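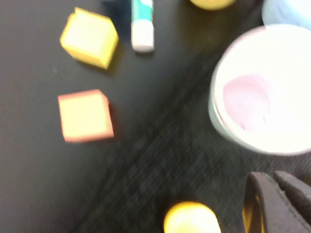

Um robô já consegue arrumar sozinho uma mesa cheia de coisas pequenas?

Consegue uma parte, devagar, e com alguém por perto. Um braço bem treinado apanha objectos leves, separados uns dos outros e parecidos com os que viu no treino, e põe-nos numa caixa. Quando as coisas estão encostadas, brilham muito ou têm de ficar num sítio exacto, ainda falha demasiado para o deixarmos a trabalhar e irmos às compras.

Como testar em casa (ou na oficina) se um braço serve para arrumar a mesa

Escrevi este guia porque me fazem esta pergunta pelo menos uma vez por semana, e porque passei boa parte do ano a tentar responder-lhe com um braço Sundero aparafusado a uma bancada. O software de treino é o Jorkarska. Se tiveres outro braço e outro programa, serve na mesma, os passos não mudam quase nada. Só te peço que leias até ao fim antes de ligares o que quer que seja, que eu da primeira vez não li o manual e paguei com uma caneca.

Do que precisas

Um braço com pinça de dois dedos e uma câmara pequena montada junto ao punho. Uma segunda câmara fixa, se puderes, a olhar para a mesa toda. Uma superfície escura e mate. Uma caixa de destino, baixa e larga. E uma colecção de tralha de que não tenhas pena: cubos de espuma amarelos, um tubo de cola, copos, blocos pequenos, coisas redondas que rolem. As que rolam são obrigatórias! Sem elas o teste sai bonito e não te diz nada sobre a vida real.

Precisas também de um botão de paragem ao alcance da mão. Não em cima da bancada, atrás do braço, onde eu tive o meu durante um mês inteiro.

Passo 1: escolher uma tarefa só

«Arrumar a mesa» é uma frase enorme. Lá dentro cabem apanhar, separar, empilhar, deitar fora, limpar. Escolhe uma. Eu comecei com «pôr os blocos na caixa e deixar os copos onde estão», e mesmo assim demorei a perceber o que é que contava como deixar os copos onde estão (um copo que anda dois dedos para o lado conta como falha? Para mim conta, se estiver cheio). Escreve a regra num papel e cola-o à parede antes da primeira tentativa. Se a escreveres depois, vais escrevê-la a favor do robô, garanto.

Passo 2: preparar a mesa

Usa uma área de trabalho com 80 cm de lado, no máximo. Mais do que isso e o braço começa a esticar-se, perde firmeza e tu ficas sem saber se a culpa é do treino ou da mecânica. Marca os cantos com fita. Retira tudo o que não faça parte do teste, incluindo o teu café.

Se puseres um pano ou um tapete em parte da superfície, repete o teste com ele e sem ele. O tecido faz atrito, os objectos leves enrolam-se nele ou arrastam-no, e a pinça que vinha a descer muito direitinha na bancada lisa passa a agarrar tecido. Um cubo de espuma em cima de pano e o mesmo cubo em cima de plástico são, para este efeito, dois objectos diferentes.

Passo 3: gravar demonstrações

Aqui és tu que conduzes o braço, com o comando ou com o braço gémeo, conforme o equipamento. Apanha, leva, larga, volta. Devagar e sempre com a mesma intenção, mas mudando a posição das coisas de cada vez. Eu gravo 40 demonstrações por tarefa antes de treinar o que quer que seja. Com menos do que isso o meu braço decorava a mesa: ia ao sítio onde o cubo costumava estar e fechava a pinça no ar, todo satisfeito.

Uns conselhos que me custaram tempo:

Não corrijas a meio. Se falhaste a pega, acaba a gravação, apaga-a e faz outra. Há quem defenda o contrário, que as correcções ensinam a recuperar, e mais à frente têm razão, mas na primeira ronda só baralham.

Varia a orientação. Um cubo torto, com uma aresta virada para a pinça, pede uma rotação do punho que um cubo alinhado não pede. Se só gravares cubos direitos, já sabes o que acontece.

Inclui objectos que não são para apanhar. O tubo de cola fica na mesa desde o primeiro dia, mesmo que a tarefa sejam os blocos.

Passo 4: treinar e ir jantar

Não tenho muito a dizer. Põe o computador a treinar, vê se as duas câmaras estão mesmo ligadas às entradas certas (já troquei as minhas) e vai à tua vida. Mudar parâmetros antes de teres um primeiro resultado é uma maneira cara de passar o serão.

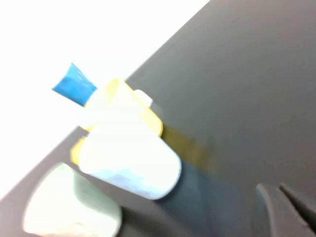 Maputo, 30 de agosto de 2024

Acrescento esta parte depois de uma tarde de testes com o Sibusiso Mabaso e o Pravesh Botha, que andam a montar o projecto Dorero e queriam saber se valia a pena pensar em loiça. Usámos o que havia: um copo branco, um verde-claro, peças amarelas, uma azul. A mesa era lisa e cinzenta escura, e deixámos de propósito várias coisas bem juntinhas.

Passo 5: fazer o teste a sério

Agora largas o comando. O braço trabalha sozinho e tu ficas com a mão no botão e um caderno. Para cada tentativa, anota quatro coisas: o que havia na mesa, se a pega resultou, se o objecto chegou ao destino e se alguma outra coisa se mexeu pelo caminho. A última coluna é a que toda a gente se esquece de preencher, e para tarefas domésticas é a que mais pesa. Um robô que arruma o cubo e entorna o copo deu-te mais trabalho do que tinhas.

Começa pelo fácil: um objecto sozinho, bem no meio. Depois dois afastados. Depois dois encostados. Só no fim o monte, com copos altos à frente de coisas baixas. A dificuldade sobe muito mais depressa do que parece quando estás ali sentado a olhar, porque os nossos olhos separam o copo da peça que está atrás dele sem esforço nenhum, e a câmara do punho, que chega de lado e muito perto, vê formas sobrepostas. Se uma peça só tem uma pontinha à vista, o braço tem de decidir se aquilo é uma coisa por si ou um bocado da vizinha.

Passo 6: brincar com a luz

Faz o mesmo teste com a luz do tecto, com a luz da janela e com as duas. Objectos brancos são os mais ingratos sob luz forte, os escuros sobre mesa escura também não ajudam, e as superfícies com algum brilho devolvem reflexos coloridos que o modelo pode tomar por objectos. O Pravesh queria resolver tudo com cortinas. Eu prefiro gravar mais demonstrações com luzes diferentes, que uma cozinha tem janelas e as pessoas gostam delas abertas. Ficámos nisto uma boa meia hora – e acabámos por fazer das duas maneiras, com a cortina só na primeira ronda.

Baixa também a exposição da câmara à mão, se o programa deixar. No Jorkarska está escondido no menu das entradas, em segundo nível, com um nome que não lembra a ninguém.

Passo 7: fazer as contas

Pega no caderno e separa os resultados por dificuldade. Por favor não faças uma média única! Um braço que acerta quase sempre com objectos isolados e quase nunca com objectos encostados dá uma média simpática que não descreve nem um caso nem o outro.

No meu caderno vão 237 tentativas desde que comecei. Com blocos de espuma afastados, confio nele ao ponto de me virar de costas. Com copos, fico a ver. Com coisas encostadas a copos, fico a ver com a mão no botão. E mede o tempo: esvaziar a mesa toda levou 11 minutos na minha última ronda, e eu faço aquilo com um braço só enquanto falo ao telefone. Para certas casas, a lentidão nem é problema. Se a coisa for feita durante a noite, tanto faz que demore. Mas então tem de ser feita sem mim ao lado, e aí voltamos à coluna das coisas que se mexeram pelo caminho.

E na oficina?

Perguntam-me muito isto, e a resposta é mais animadora. Numa bancada de montagem as peças chegam em tabuleiros, a luz é sempre a mesma e, se for preciso, põe-se um batente para nada rolar. Fui ver um braço igual ao meu na oficina Adams, a separar peças pequenas, e trabalhava muito melhor do que o meu. O braço não tinha nada de especial, a mesa é que estava pensada para ele. Em casa ninguém quer viver assim (eu, pelo menos, não vou pousar as chaves num tabuleiro com ranhuras).

Erros frequentes

A pinça fecha antes de chegar: quase sempre é atraso da câmara. Baixa a resolução e tenta outra vez.

O braço pára a meio e treme: viu uma situação que fica entre duas demonstrações contraditórias. Revê as gravações e apaga as em que hesitaste.

Apanha o copo em vez do bloco: faltam exemplos com copo presente e ignorado. Grava mais dez, com o copo em sítios diferentes.

Empurra a peça redonda para fora da mesa: acontece a todos. Treina a descida na vertical e põe uma borda baixa à volta enquanto estás a aprender.

Esmaga a espuma: reduz a força da pinça. A espuma perdoa, um copo de papel nem por isso.

Quando mudares de tarefa, volta ao passo 1 e escreve a regra nova no papel. A seguir quero experimentar tampas, a tirar e a pôr, e o Sibusiso já prometeu trazer uns frascos.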